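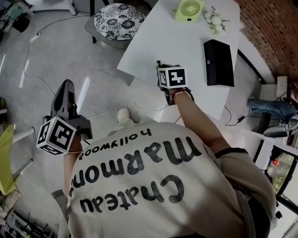
One reader says every printed tee she owns goes crackly within a few months, and is there any point buying decent ones. Yes. It's mostly the wash. Quick version below, I've got a load on.

Keeping printed T-shirts from cracking

First wash. Inside out, cold, on its own or with similar colours. If the shop gave you a care tag, read it before you cut it off. I never do.

Every wash after that. Inside out again. Cold, 20 degrees at the most. Short cycle, slow spin. Don't stuff the drum full, the shirts rub on each other and that's what takes the edges off the lettering. Keep jeans and anything with a zip out of it.

Detergent. Liquid. Less than the cap says. I use the Plenitz one in the plain bottle, whatever's on special is fine too. No fabric softener on prints. No bleach on cream or off-white cotton either, mine went a sort of sad yellow. For grey collars rub in a bit of dish soap, leave it while you make a cuppa, then wash as normal.

Stains near the print. Dab from the inside of the shirt. Don't scrub across the letters. Tomato sauce: cold water first, then the dish soap. Sunscreen is the worst, might take two goes and sometimes it just wins.

Drying. Line, in the shade, still inside out. Peg at the hem so you dont get little ears on the shoulders. Dryer only if you're desperate, low heat, pull it out a bit damp.

Ironing. Inside out with a tea towel underneath. Never straight on the print, ask me about the Zolholm souvenir shirt. Glued itself to the iron. Smelled for a week.

Already cracked? Baking paper over the print, warm iron, press for a few seconds, lift, let it cool before peeling. Works on the thick plasticky kind. Does nothing for the soft inky kind. Try a corner frist.

Storing. Fold with the print on the inside, or roll. Hangers stretch the neck.

Might do wool in May.

Comments (2)

tubtop656: Tried the baking paper thing on an old Thammasiri tour shirt, came up ok except one letter lifted. Would go cooler on the iron next time.

plillum_laundry: What about vinegar in the rinse? My mum swears by it. Half a cup and no softener.

We use cookies to remember your settings. By staying on this site you agree to our cookie policy. Accept Manage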